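Keeping letter tiles out of the couch

We've had a set of those little square letter tiles since January, and for weeks I was finding them in shoes, in the couch, once in the butter dish. Here's what I do now.

Get a tray with a groove. Ours is a narrow wooden one, and the tiles sit in it in a row, so small hands have a place to put them. Before we start, I clear everything else off the table and pull out only the letters for the word we're making.

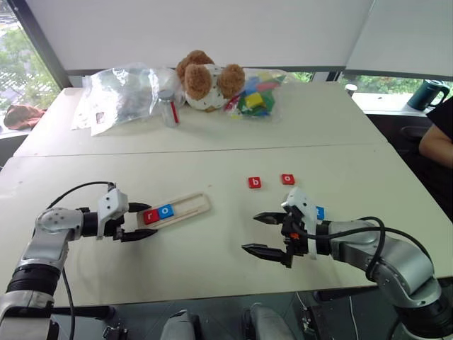 Pick a short word too. Jaxon loses interest after four letters (so do I, by Sunday evening!) and the spares end up on the floor. Store the rest in a zip pouch – my neighbor Kirsten Kennedy uses a muffin tin, which looks adorable until somebody bumps it.

For sticky fingerprints, wipe the tiles with a barely damp cloth and dry them right away. Don't soak the tray. I did that to our first one and it warped. If the groove feels rough, a few light strokes with 800 grit paper will fix it, then tap the dust out over the sink. 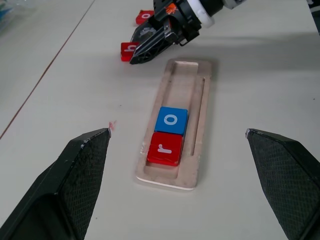

Red and blue tiles with the wooden tray.

One more thing – count the set before you put it away. I write the total inside the lid in pencil.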